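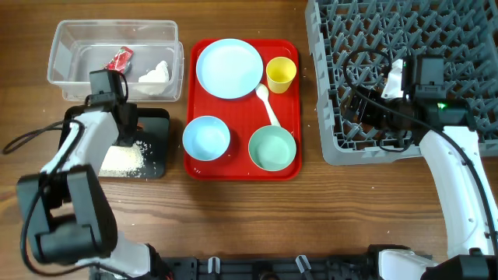 Clearing up after a meal is a job that children of every age can learn. It begins with food scraps. Rice is difficult because the grains are small and scatter easily: a pile may lie on a mat, a few grains may reach the bare wood of the table, and others may stay on the tray beside the bowls. Gather the grains together before lifting any dishes.

Used tissues and empty packets are collected in one container, so that they do not mix with the food. A clear plastic box is suitable — everyone can see what is inside.

The plate, the bowls, the cup and the spoon are then carried to the sink and washed. Clean dishes are placed in a dish rack. Its pegs hold plates upright and let water drain away.

Pupils should ask an adult before using hot water.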